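Drinbridge Home Laundry and Linen Project
Second progress report to the Lindgren Fund
Prepared by Juniper Crenshaw, project lead

Period covered: February through May

Summary

The project is on schedule in two of its three parts and behind in the third. The linen loan service is running five days a week and has passed the number of household visits we planned for this point. Training for family caregivers is running as planned. The repair and reuse part started seven weeks late because of the lease on the Dokham Street unit, and we are asking for a change to the budget lines to deal with that. The request is at the end of this report.

Linen loan service

We lend towels, sheets and bed pads to people who are being cared for at home, collect them once they are used, and bring back clean sets. Most households come to us through the district nurses or the hospital discharge desk. A smaller number call us directly after hearing from a neighbor.

We made 2814 household visits in the period against a target of 2500. The extra visits came mainly from the east side of town, where we had expected slow uptake. Roscoe Van Dusen redrew the driving routes in March so that the east side is done in the morning and the hill streets after lunch. That took a little under an hour off the average day, and we have not needed the second van we had penciled in for spring.

Losses are higher than we would like. We started the period with 3629 items in circulation and wrote off 211 of them. Stained items are not counted as losses if they can be moved to the cleaning cloth bin. The real problem is items that never come back after a patient moves into a care facility. We now call the family within three days of hearing about a move, and the May figure was better than April's.

Caregiver training

Xiomara Fitzsimmons ran nine sessions, each two hours long, at the library annex. The sessions cover changing a bed with someone in it, washing at the bedside, handling soiled linen, and folding and storing sets so that the right one comes to hand at night. Attendance averaged 11 people. Two sessions were held in the evening and filled up first, so the summer schedule will have four evening dates.

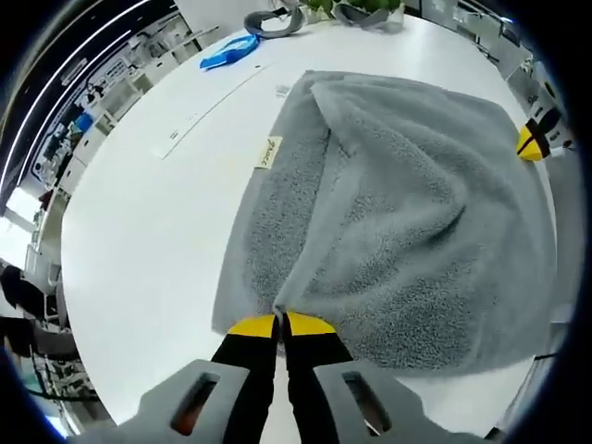
Feedback forms came back from most of the people who attended. The section on handling soiled linen was rated most useful. Several people asked for a printed sheet to take home, and one is now with the printer. A number of people also said the annex chairs were hard on the back. We have asked the library for others and have no answer yet.

We had planned a session in Spanish for April. It was moved to June when the co-trainer took another job. Xiomara will lead it herself with help from a nurse at the discharge desk.

Repair and reuse

This part was meant to begin in February. The landlord did not hand over the keys to the Dokham Street unit until late March, and the electrical work then took longer than quoted. The first sewing day was held on a Thursday in April and there has been one every week from that point on.

Ottmar Hamann supervises the sewing room. Work so far has been re-hemming sheets and cutting worn towels down to washcloths. Around 500 items have been put back into use. The original plan called for twice that, and we do not expect to make up the whole gap by the end of the year.

The industrial washer from Prornent was delivered and installed. It had a faulty door seal, replaced under warranty, and was out of service for six days. We sent loads to the hospital laundry during that time at their normal rate.

Staffing

Booker Schumacher joined as second driver in March. The part-time office post is still open. We advertised it twice and interviewed three people, one of whom accepted and then withdrew. Juniper Crenshaw is covering the phone until it is filled, and this report is later than it should be for that reason.

Budget

Spending is under plan overall. Rent and wages for the sewing room were not drawn in February or March, and the unused office wages add to that. Fuel is slightly over – the added visits account for it.

We ask the Fund's permission to move $4000 from the repair and reuse line to the linen purchase line. The money would buy bed pads and large towels, the two items we ran short of in May. No change to the total grant is requested. A supplier quote is attached, and we would like to place the order before the end of next month.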